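Home - Workshop - Kitchen - Garage - Tips A to Z - About
We use cookies to remember your settings. By staying on this page you accept them.

When the arm drops the block: faults and safety with small arms on a bench

Last updated: March

I keep two small arms in my workshop at Conelholm, on one rail, and I use them for sorting toy bricks. It is a good exercise, and the bricks survive mistakes. In the last winter I had one fault which cost me many evenings, and one moment which could have cost me a fingertip. I write both down for people who have the same kind of hobby and the same kind of small room.

First, the fault. The gripper closed on a brick, lifted it, and somewhere on the way it opened by itself. It didn't happen every time. In one run of 100 lifts I lost eight bricks, and then in the next run none. The log of the controller (mine is a Terent) had 2,562 lines for that evening and only a few of them were of use. They said "grip current low", and always shortly after the wrist had turned. 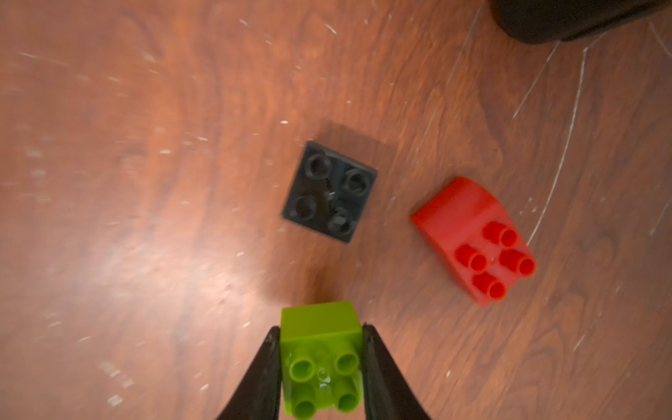 If your log says something similar, I suggest to check in this order:

Switch off the power and pull the plug. A stop button is not the same thing, the motors can still be under voltage.

Turn the wrist slowly by hand and look at the cable over its whole way. Mine was too short by the width of a finger. When the wrist was fully turned, the cable pulled at its connector and the contact opened for a moment. The gripper lost its power and the spring inside did the rest.

Give the cable more length, but fix it at two points, so the loop can't hang down and catch something. A cable tie should be closed only so far that you can still push the cable through it.

Wipe the fingertips with a damp cloth and let them dry. Dust makes smooth plastic slippery, and then you search for an electrical fault which is not there. I did this for one whole evening.

After the repair, run the slowest programme first. I now do it at a quarter of the speed until the kettle has boiled and I have drunk my tea. 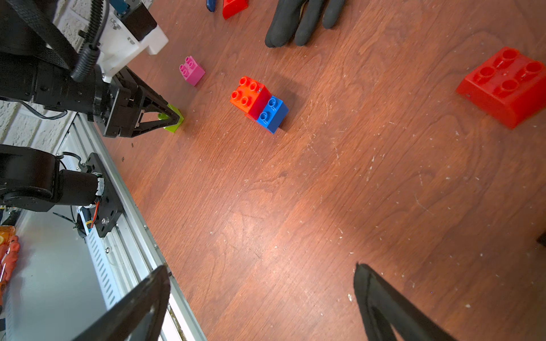 Now the other matter. While I was looking for the fault, I got used to reaching in and picking up the fallen brick during a run. It saves perhaps four seconds. One evening at half past nine the contact came back exactly when my hand was between the fingers, and the arm continued its programme as if nothing had been. I had only a bruise, but the nail was blue for a long time. These arms are small and look harmless. The shoulder motor is still strong enough to press a hand against the rail, and that is the place I would fear most.

Since then I keep some rules for myself:

A brick which has fallen stays where it is until the run is finished or the power is off.

The switch must be reachable with the left hand from where I stand. Before, it was behind me, on the wall socket.

After a loss of power the arm may not start again alone. In the Terent menu there was a setting for this, "resume after fault", and it was on from the beginning. Please look at yours today. With the older Stiltus box I couldn't find any such setting, so I put a simple relay before it which has to be pressed again by hand.

Work gloves do not protect here. A loose glove is easier to catch than a bare finger, and you feel later that something pulls. I take mine off before I switch on the power.

No long sleeves, and no cord of a hood. I had not thought of the hood before a friend mentioned it. 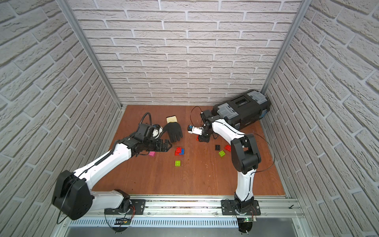
Van Dusen wrote to me after reading the first version of this page that the relay is right but should cut the motor supply only, and leave the controller running, otherwise the log of the fault is lost each time. The same letter warned that an arm without motor power can sink down under its own weight, so one should support it before putting a hand below.

Both points are correct, and I have changed my wiring. For the sinking I use a block of foam under the elbow - an old kneeling pad from the garden, cut in half. It has to be taken away before the next start. I have painted its edge orange and I lay it on top of the switch when it is not under the arm, so I must lift it with my hand before I can press anything.

Of the dropped bricks I had one more in the weeks after the repair, and that time the cable was in order. A screw in the left finger was loose. I tightened it and put a small drop of thread lock on it, the weak kind which can be opened again.

Get the tips by e-mail, one letter each month. Unsubscribe at any time.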